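About Tudness
Software for robots that share space with people

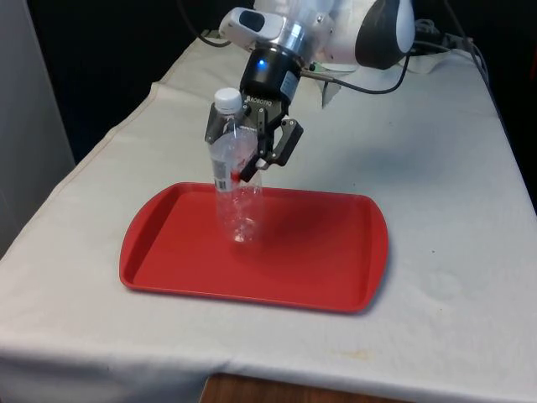

Tudness develops control, perception and planning software for robotic arms that handle everyday objects. The company was founded by Zsolt Jakab, who continues to lead it as managing director. Our customers include hospital kitchens, care residences and builders of service equipment. They come to us with an arm they have already chosen and a task that is simple for a person and difficult to program.

Our Work

Most of our projects concern picking up, carrying and setting down. Bottles, cups, cartons and dishes differ in weight, shape and stiffness, and many of them are hard for a depth camera to measure. Clear plastic has occupied our perception group since the first year. The group maintains its own methods for estimating the outline and upright axis of transparent containers, and these are part of every release of our main product.

Placement receives equal attention. A planner must bring an object to the correct height over a tray or shelf, keep it level, and open the fingers only when the surface is carrying the weight. Our controllers combine joint torque readings with the planned height of the surface, so that a small error in the table model does not become a hard contact.

Our Products

Zilbridge is our motion planning and execution package. It accepts a description of the arm, the gripper and the work area, and produces paths that can be checked before the arm moves. Version 3 added support for soft coverings and uneven work surfaces, which had been a frequent request from care residences.

Fodor is our logging and replay tool. It records commands, sensor readings and planner decisions on one clock and allows an engineer to step through a failed placement after the fact. It began as an internal tool and is now licensed separately. Customers who use Zilbridge receive Fodor at no added charge during the setup period.

Both packages are delivered with source code for the interface layer, written documentation, and a set of test routines that the customer may extend. Software updates are issued every May, with corrections released between updates as needed.

Our People and Offices

Tudness employs almost 60 people. The larger part of the engineering staff works at our main office in Utton, where the test rooms are also located. Support engineers travel to customer sites for installation and remain assigned to the same customer afterward - a practice we have kept as the company has grown.

Quality and Safety

Each release is run through a fixed program of 80 placement tasks on physical arms, in addition to simulation. Results are provided to customers with the release notes, including tasks that did not meet the required standard. Tudness does not supply safety-rated controllers. Our software operates under the safety system of the arm manufacturer, and responsibility for the risk assessment of a finished installation is set out in each contract.

Working With Us

Inquiries about licensing, joint development and student placements may be sent to the Utton office through the contact form. Requests for a demonstration should name the arm and gripper in use and the objects to be handled.

Page last reviewed September 22, 2022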